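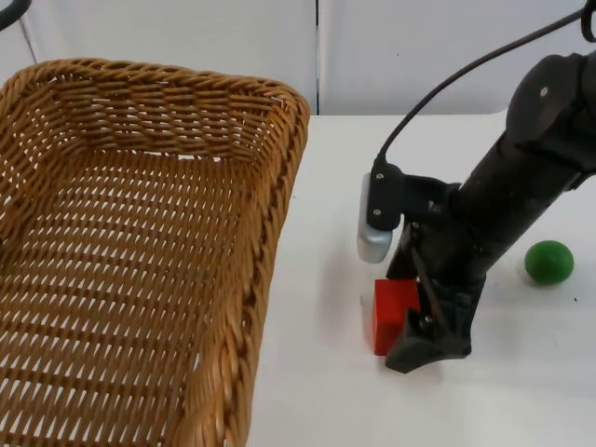
A woven wicker basket on a white tabletop

About Plustance Property Management

Welcome, and thank you for stopping by! We look after rental homes in Bosedley and the towns nearby, and we've been doing it long enough that some of the children who used to race bikes down our clients' driveways are now calling us to ask about apartments of their own (which makes a few of us feel our age, but we do love those calls). If you own a house you'd like to rent out, or you're looking for a place to live, we'd be glad to get to know you.

How We Got Started

Plustance began at Baoshan Tang's kitchen table. Baoshan had spent years fixing furnaces and water heaters, and he kept meeting landlords who were good people in over their heads. They had inherited a duplex from an aunt, or moved away for work and couldn't bring themselves to sell, and they were trying to handle leaky faucets by phone from two time zones away. One of them asked if he would keep an eye on the whole house while he was at it, and he said yes before he had any idea what that meant.

His sister Xiaoyan was working in a bank at the time, and she was the one who pointed out that a shoebox full of receipts was going to get him in trouble sooner or later. She took over the books on weekends, then evenings too, and finally gave her notice at the bank one July and came on full time. They studied for their licenses together, rented the front room of a former shoe store, and painted it a green they both regretted by the end of the first week. It stayed green for years, as there was always something more pressing to do.

We're at 204 Jondilton Street now, in a brick building with a ramp at the side door and parking in the back. Some of our first owners are still with us, including the one who asked Baoshan to keep an eye on things.

What We Do for Owners

Every house is a little different, so the first thing we do is come out and walk through it with you. We'll talk about what it could rent for, what should be repaired before anybody moves in, and what can wait. We try to be plain about this. If your kitchen is old but everything in it works, we'll usually tell you to leave it alone and put the money into the roof or the windows, even if you had your heart set on new countertops.

Once the house is ready we take care of the listing, the showings, the applications, the lease, the move-in report and the rent collection. You'll get a statement by the 10th of each month with every charge listed line by line, and copies of the bills behind them. If a repair is going to cost more than the limit you set with us, we call you first, except in a true emergency like a burst pipe, when we shut off the water and then call you.

We don't charge a fee while a house is sitting empty. We also don't add anything on top of what the plumber or the painter bills. Xiaoyan feels very strongly about that one, and if you ever want to hear her talk for a good long while, just ask her about markups.

What We Do for Renters

We know that hunting for a home can be tiring, especially when you're working all day and every place seems to be gone by the time you call. So we keep our listings current, and when a home has been rented we take it down. The rent you see is the monthly rent, with pets, parking and utilities spelled out underneath so you can add it all up at your own table before you spend a Saturday driving around.

You can apply online or on paper, whichever suits you. We give you an answer within 3 business days of getting a complete application, and if the answer is no we'll tell you the reason in writing. Deposits are held in a separate account, and when you move out you'll get a list of any deductions along with photos from your move-in and move-out reports.

If something breaks, call the office or send in a repair request through the renter page. There's a person on call nights and weekends for no heat, no water, a gas smell (leave the house first, please, and call the gas company before you call us!), or a door that won't lock. Dripping faucets and sticky closet doors are handled during the week, and we'll set a time with you ahead of the visit.

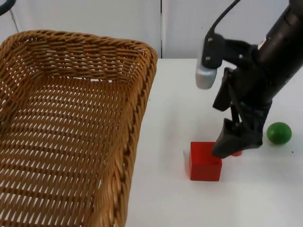 The People You'll Meet

Baoshan Tang, Broker and Co-Owner
Baoshan still does most of the first walk-throughs himself, flashlight in his pocket, and he'll be in your crawl space before he's finished saying hello. He looks after our contractors too, several of whom he has known since his furnace days.

Xiaoyan Tang, Co-Owner and Accounts
Statements, deposits, year-end tax forms and anything with a dollar sign on it. Xiaoyan also teaches a free evening class for first-time landlords at the Bosedley library, with plenty of time set aside for questions.

Dehua Duan, Maintenance Coordinator
When you send in a repair request, Dehua is the one who reads it. He came to us from hotel maintenance and is wonderfully calm on the phone.

Zsófia Major, Leasing
Zsófia handles showings and applications, and she's the voice on our main line most mornings. She rented from us herself before she worked here, so she has stood on both sides of the counter.

Shaohua Jin, Inspections
Shaohua does the move-in and move-out reports, plus a visit to each home every 6 months to check smoke alarms, filters and gutters.

Where We Work

Most of our homes are in Bosedley itself, on the streets between the high school and the river, along with a good number out in Ren and a handful on the county road in between. We handle single houses, duplexes and small apartment buildings. Large complexes and vacation rentals aren't something we take on, though we're happy to pass along the name of a company that does.

Come Say Hello

Our next open house at the office is Sat 23 March, with coffee, rolls from the bakery next door, and everyone on hand to chat about renting out a home or finding one. You don't need to sign up. If that day doesn't work, stop in any weekday, or call ahead and ask for Zsófia, and she'll find a time when the right person is at their desk. The side door is the easier one if you're bringing a stroller.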